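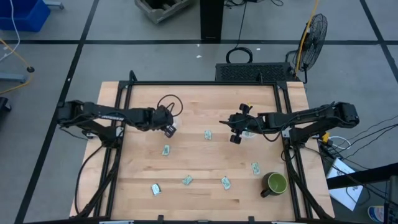 Butcher block

Butcher block is the name for wood that has been cut into strips or short pieces and glued back together into a thick slab, usually for a worktop, a table or a chopping board. I've been living with one sort or another for most of my adult life, so forgive me if this entry gets a bit fond in places. The name comes from the big standing blocks in butchers' shops, but most of what gets sold under it now has never been near a cleaver.

602 shares 6 comments

Where it came from

Early butchers used a slice of tree trunk, stood on legs. It did the job and it also split, the way a log does when it dries out. Gluing up smaller pieces gave a block that moved less and could be made whatever size you liked, and by the late nineteenth century shops were buying them that way. Home kitchens came later. My aunt had one in the seventies, orange pine units all round it, and she let us roll pastry straight on the wood (I still do, and I still get told off for it).

How it's put together

There are three main kinds and people muddle them all the time. In end grain, the pieces stand upright so you look down on the cut ends, which gives you that chessboard look. It's kind to knives and it costs the most. Edge grain has long strips laid on their sides, and it's what you get in most worktops. Flat grain, sometimes called face grain, has the wide faces of the boards showing. It's the prettiest if you like swirly patterns, and it shows knife marks the soonest.

Hashini Majumder, who made my present table in her workshop in Duvard, likes edge grain for anything longer than a person. She told me end grain over that sort of length is asking for trouble, and I wasn't going to argue with someone holding a mallet!

Which wood

Hard maple is the old favourite. It's pale, tight-grained and doesn't drink up spills too quickly. Beech is the usual choice over here and easier on the purse. Oak looks lovely but has open pores, and it can go black round a tap if water meets iron. Walnut is softer and darker and hides tea stains, which in my house counts for a lot.

Looking after it

Food-safe mineral oil is the standard thing. Wipe it on, leave it overnight, rub off what hasn't gone in. New wood wants several coats and after that you can go by eye – if the surface looks dusty and dry, it needs more. Don't use olive oil. It goes sticky and then it smells, and I learned this in a rented flat in Hartono with the windows painted shut.

For washing, a cloth with a little soap and then a dry one. Never leave a puddle. Small dents can be lifted with a damp cloth and a warm iron, and scratches will sand out if you work along the grain. 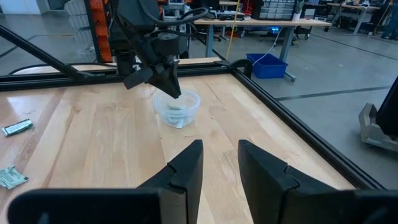

Fixing it down

Wood swells and shrinks across its width as the seasons change, and a slab screwed tight to its base will crack or bow. Slotted brackets let it shift a little. Mine gains a hair every November when the rain sets in, and the drawer underneath starts to stick.

See also

Chopping board, worktop, lamination, mineral oil

Last edited February 14, 2018
499 shares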